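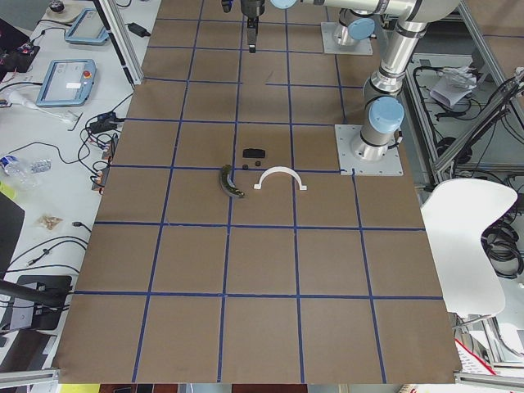 What does a customer receive when it orders the Flodura two-arm tabletop package?

The package consists of two arms with mounting plates, a teach pendant for each arm, one parallel-jaw gripper per arm, and a twelve-month support agreement. The table itself is supplied by the customer.

That division of responsibility was the first point raised by the product manager for Flodura, who met with us at the Bretulia applications laboratory to discuss the second release of the package. The manager asked to be identified by position only, in keeping with company practice.

"We considered selling a table and decided against it," the manager said. "Our customers already have benches of every height. We publish the load and flatness requirements, and the customer meets them."

The first release went on sale in March. According to the manager, 73 packages have been delivered, most of them to teaching laboratories and small assembly shops. The list price for the second release is $3,286 per month on the standard lease. A reduced rate of $1,870 per month applies to accredited schools.

Much of our discussion concerned setup. The manual advises customers to cover the work surface with plain paper and to mark it off in squares with colored tape. We asked whether a product at this price should depend on tape.

"The tape is for the people," the manager said. "An operator can say that a part belongs in the third row, and a colleague on the next shift will put it there. The arms work from their own coordinates. If a customer prefers a printed mat, the manual gives the dimensions for one."

Small parts have been the subject of most support requests. The gripper fingers supplied with the first release were judged too wide by several customers, and a narrower set is now standard. The manager recommends that new users begin with a few objects of different shapes, including at least one curved piece, before moving on to production parts.

"A flat block teaches you very little," the manager said. "A curved part can roll or turn when the fingers close. We would like customers to meet that problem in the first week, while our engineer is still on call."

Both arms may be programmed from their own pendants, and each pendant stops only the arm to which it is assigned. A reviewer at Maurya criticized this arrangement earlier in the year. The manager accepted the criticism in part. A linked stop circuit is now offered as an option, under the name Ullia, and will be included in all school leases.

We also asked about cabling, which the manual covers in a single page. The manager agreed that the section was too short and said that a revised chapter, with recommended routes for power and signal lines, was in review.

Orders for the second release are being accepted now. Customers holding a first-release lease may exchange their gripper fingers without charge until 31 December 2022.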